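Ranjbar (software)

Ranjbar é um sistema de planejamento de preensão para braços industriais, voltado à retirada de peças alongadas depositadas sem ordem em caixas. Foi desenvolvido em Hustport sob a coordenação de Zaid Obeidat e é mantido pela empresa Plosmont.

Arquitetura

O sistema divide-se em três módulos - percepção, seleção e trajetória - que trocam mensagens a uma taxa de 30 Hz. O módulo de percepção estima a posição e a orientação de cada peça. O de seleção gera até 128 poses candidatas por ciclo e descarta aquelas em que os dedos da garra tocariam uma peça vizinha ou a parede da caixa. O planejador calcula então a trajetória para as juntas do braço, com margem de segurança de 15 mm em relação às paredes.

Sobreposição de peças

Peças cruzadas ou encostadas recebem prioridade menor, pois sua retirada pode deslocar as demais. A ordem é recalculada após cada preensão.

Barras vermelhas e verdes em uma caixa metálica, sob a garra de um braço KUKA; uma das verdes está atravessada sobre uma vermelha. 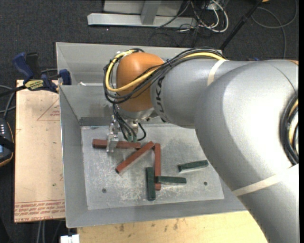
Versões

A versão 7 substituiu o formato de configuração original pelo Bonley, adotado também no simulador que acompanha o pacote.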